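May 16, 2018

Returned from the spring assembly of the Gollen district and took the first quiet hour to set down what was decided, as has been the practice of this office. The assembly met at Rilham for 2 days. Each sitting opened with a psalm and closed with the evening office, and the attendance at prayer was as full as the attendance at business, for which we give thanks.

The chief matter was the proposal to open a house of prayer at Prustenport. The district has had no regular worship in the harbour quarter since the old mission hall was given up, and members living there have travelled to Rilham by bus each Lord's Day, some with small children and some with sticks. The paper before us asked that 20 members be released from the Rilham congregation to form the new one, and that they go with the blessing and the purse of the whole district behind them. Rilham spoke warmly in favour. It will feel the loss on the singing side most of all.

There was a longer exchange on the lease. The landlord offers the upper floor of a former chandlery, with seating for 70, and wishes the district to sign for five years. Several present thought this too long for a work not yet begun. Others held that a congregation which may be turned out at Christmas will not settle. The assembly resolved to ask for three years with the right to renew, and to sign for five if this is refused. I recorded my own vote in favour, and did so with some disquiet over the roof.

On the question of who shall preach, it was agreed that the ministers of the district will take the Prustenport pulpit in turn until December, after which a settled appointment will be considered. The rota is to be drawn up by this office. I had hoped that it would not be.

The second day was given largely to Scripture. We read through the Acts from the thirteenth chapter, where the church at Antioch fasted and prayed and laid hands on those whom it sent away. It was remarked from the floor that Antioch gave up its best people and kept no list of what it was owed. A period of silence followed, and the chair did not shorten it.

The matter of the name was left over. Prustenport Chapel is plain and would do. The older members favour Xenos, the Greek word for a stranger and also for a guest, which was the name painted over the door of the mission hall. There is affection for it in the harbour quarter even among those who never went in. Against this it was said that visitors will not know how to pronounce it. The question returns to us at the next assembly, and I am asked to seek the views of the 20 beforehand.

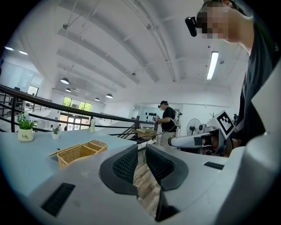 Of smaller business, the hymn books held at Gollen are to be sorted and the sound copies sent to Prustenport. The annual collection for the sick fund was approved without discussion. A request that the district letter be printed in larger type was also approved, and I was glad of it on my own account.

The closing service was held in the evening with the doors open. The intending members stood together at the front and were prayed for, and the benediction was said over them by the whole assembly - a thing I do not recall from any earlier year. Several were in tears. Supper was served afterwards and went on late.

Tomorrow, the letter to the landlord, the first draft of the rota, and a visit to the hospital which has been put off too long. I am to pray daily for Prustenport with the rest of the district, and began this evening.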